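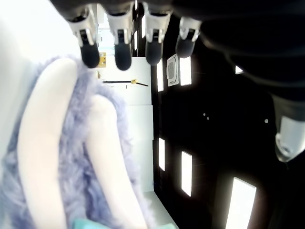 Chapter 4

Texture and Touch in Children's Products

Chapter Outline
4.1 What the Hand Notices First
4.2 Pile Fabrics
4.3 Fillings
4.4 Describing Feel in Words
4.5 Wear, Washing and Age
Key Terms
Review and Practice

Before You Read

You will need the fiber chart from Chapter 2 and the seam samples you made at the end of Chapter 3. If your samples were graded and kept, ask for them back now. Section 4.2 refers to them by number.

Introduction

In December, the buyer for a small chain of toy stores in Clercombe sent back an order of stuffed rabbits. The maker, a company called Lumlow, had changed nothing in the pattern. The eyes, the stitching and the labels all matched the approved sample. The buyer, Freya Bloxham, wrote one line on the return form: "Does not feel like the sample."

Lumlow's sewing room compared the two. The pile was the same length and came from the same mill. The backing cloth was a different weight. On the sample it was a light knit that gave a little when squeezed. On the returned rabbits it was a firmer knit, bought when the first one ran out, and the surface pushed back against the fingers. A shopper who picked up a rabbit from each batch could tell them apart with closed eyes but would have had trouble saying what the difference was.

The whole order was 420 rabbits. Lumlow remade it, and the stores received it after the holiday.

This chapter is about differences of that kind. People who make, buy and sell goods for children talk about feel all day long, and they use words such as "soft" and "nice" that can mean several things at once. By the end of the chapter you should be able to separate those meanings, connect each one to a part of the product, and write a description that a supplier can work from.

What You Will Learn

After finishing this chapter, you should be able to:

Name the parts of a soft toy that affect how it feels.
Tell the difference between surface softness and body softness.
Compare cut pile, loop pile and brushed fabrics.
Explain how the amount of filling changes the feel of a finished piece.
Fill out a feel sheet for a finished item.
Predict which textures will change most after washing.

4.1 What the Hand Notices First

In the textile trade, the feel of a cloth is called its hand, or sometimes its handle. The word covers everything a person senses by touching, rubbing, folding or squeezing the material. A cloth can have a dry hand, a slick hand, a full hand or a harsh hand. These terms are old, and mills and buyers do not always agree on them.

For a finished product we need to go further than the cloth. A toy, a quilt or a padded book cover has a surface, a backing and something inside. The hand meets them in that order, and each one can be judged separately.

Surface softness is what you sense with a light stroke. It depends mostly on the fineness of the fibers, their length, and how densely they are packed. Fine fibers bend easily and feel smooth. Coarse fibers resist and may prickle, especially where they have been cut short.

Body softness is what you sense with a squeeze. It depends on the backing, the filling and the seams. A toy may have a very soft surface and a hard body, as many inexpensive ones do when the filling is packed tight to hold a shape.

Recovery is what happens after the squeeze ends. Some pieces spring back at once. Others come back slowly, and some keep the dent. Buyers often leave recovery out of their notes, and it is a common cause of complaints after a few months of use.

Temperature also plays a part. Smooth, dense fabrics feel cool when first touched since they draw heat from the skin quickly. Fluffy fabrics hold air and feel warm. Two cloths lying side by side in the same room will be at the same temperature, but the hand reports a difference.

Try It: The Covered Box

Work in pairs. Cut a hand-sized opening in the side of a cardboard box. One partner places a fabric item inside. The other reaches in and answers these questions out loud while the first writes down the answers:

Does the surface feel the same in both directions?
How far can you press before you meet resistance?
Can you feel a seam? Where?
Does it return to shape when you let go?

Change places and repeat with a second item. Use three items that you would all call "soft." Compare the written answers at the end. Keep your sheets - you will need them for Section 4.4.

A Note on Direction

Most pile fabrics have a nap, meaning that the fibers lean one way. Stroked with the nap, the cloth feels smooth and looks lighter. Stroked against it, the cloth feels rougher and usually looks darker. On a stuffed animal the nap normally runs from the head toward the tail and down the legs, the way real fur grows.

Pattern pieces must be laid out with this in mind. If one ear is cut with the nap running up and the other with the nap running down, the ears will not match in color or in feel. The mistake is hard to fix after cutting. Mark the nap with an arrow on every pattern piece, including the small ones.

On the Job: Bülent Eren, Sample Maker

Bülent Eren makes first samples for Clukulell, which sells stuffed toys and crib blankets. He works from drawings and usually sews each design in more than one cloth before it goes to the buyer.

"I get notes that say 'softer, please,'" he says. "So I call and ask, softer when you pet it or softer when you hug it? Most people know the answer right away. They just weren't asked."

Eren keeps a ring of 72 fabric squares by the telephone. Each square has a number and a short description on the back. When a designer calls, both of them look at the same number on matching rings. He says the rings have cut the number of second samples he has to make, though he still makes plenty.

Check Your Understanding

1. What is meant by the hand of a fabric?
2. Lumlow's returned rabbits had the same pile as the sample. Which kind of softness had changed, surface or body?
3. Why does a fluffy fabric feel warmer than a smooth one in the same room?
4. Sketch the body, one ear and one leg of a simple stuffed animal. Draw an arrow on each piece to show the nap.

Section 4.2 begins with the pile fabrics themselves and how they are made. Have seam samples 1 through 3 on the table when you start.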